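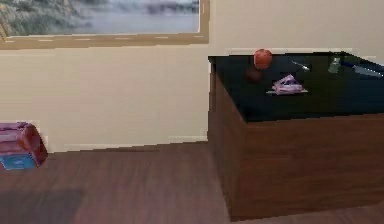
I've been at Rodari long enough to remember when the whole job was done with clipboards, so forgive me if I get carried away, but this spring has been the most fun I've had at work in years!

We look after furnished flats, and before anything goes into one the rooms get built on screen first. Up to January, every room was laid out by hand. You dragged in a cabinet, nudged it towards the wall, put an apple on it, nudged the apple because it was floating, and then did the next one. A good day was a handful of rooms and a sore wrist. Now Drisent (our layout software, named before my time) makes 800 of them overnight, and I come in at half past eight with a mug of tea and go through what it's done.

And what it's done is often lovely. It'll hang a twig wreath beside a window, which I would never have thought of, and it looks right. Other times the light is odd or a floor is far too bare, and I send it back with a note.

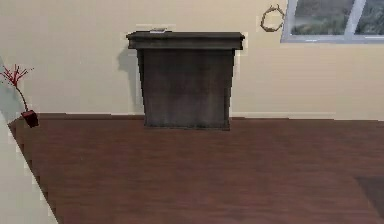
The notes are the part I care about. When Pirnon was brought in to do the checking as well, some of us went quiet in the canteen, me included. If the machine makes the rooms and another machine checks them, what are we for? Well, Pirnon flags 200 rooms out of a batch of 900 and a person has to decide on every one of those, and it's proper deciding, with arguing across the desks. We talk far more than we used to. I know what my colleagues think about skirting boards now.

It isn't all rosy. Two of the team moved over to the Diệp project because they missed making things by hand, and I do understand that. I miss it a bit on slow afternoons. We've asked for one morning a week to build rooms the old way, partly to keep our eye in, and the answer so far is a maybe.

Next month the batches go up to 2000. I've asked for a bigger screen.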